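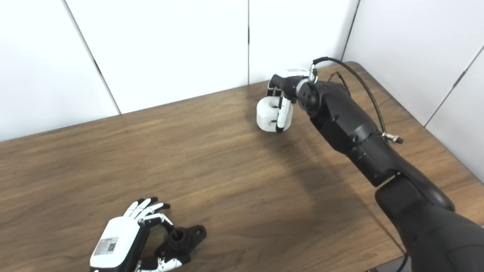 **How do I get an old wood table ready for re-oiling?**

I bought a solid wood dining table in February from a neighbor in Maldonado and I love it! The top has gone dull in patches, though, and there are a few rings near one end. I paid $200 and don't want to wreck it. Do I have to sand the whole thing, or can I just do the bad spots? Also, how long before we can eat at it again?

Posted by harico_kitchen, Apr 3, 2020

**Cristóbal Olivares**

Great project, you're going to enjoy this one! Do the whole top. Spot sanding leaves pale patches that show up the minute the oil goes on - I learned that on my desk. Wash it first with a little dish soap, let it dry overnight, then sand lightly with the grain. I start at 120 and finish at 180. Wipe off all the dust (an old T-shirt is fine).

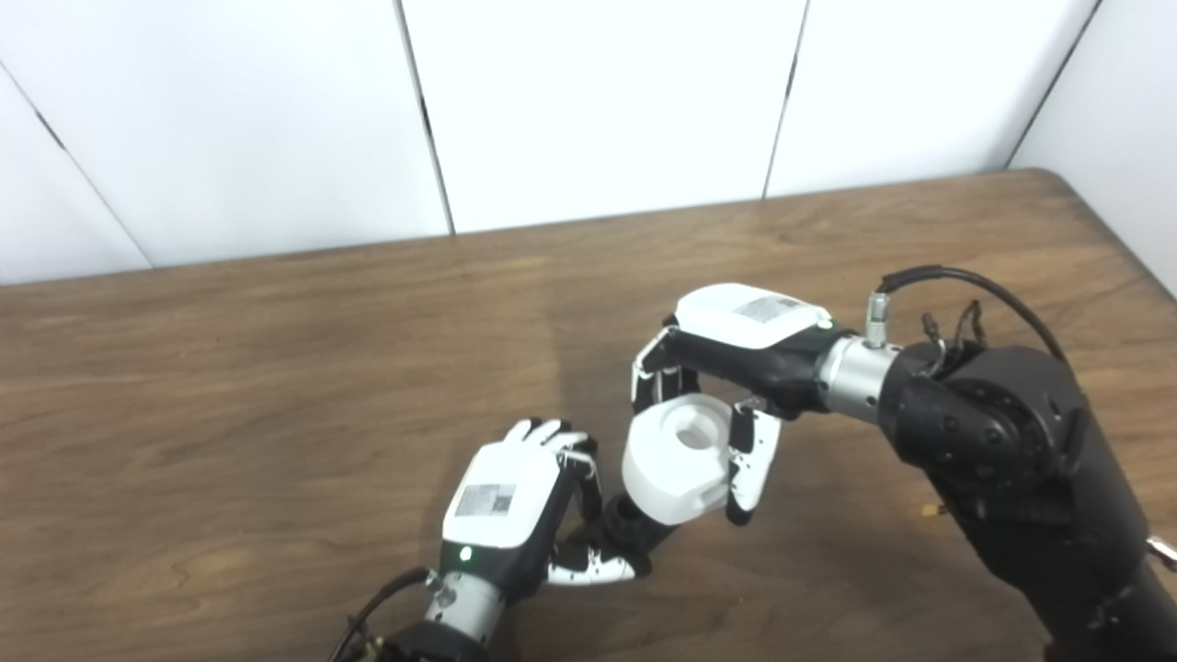
Then put on a thin coat of oil, wait 15 minutes and wipe off everything that hasn't soaked in. I did 4 coats on mine, one a day, and the grain came up beautifully. Give it a week before hot plates. And please lay the oily rags out flat outdoors to dry, they can catch fire if you ball them up!

**rodley_dan**

just use wax

**Vollport Annie**

Wax over an old ring only seals it in, so I'd go with Cristóbal's way. One thing to check before you start: is it oil on there now, or varnish? Put a drop of water on it. If it beads up and sits there for ages it may well be varnish, and that has to come off first. Would love to see how it turns out!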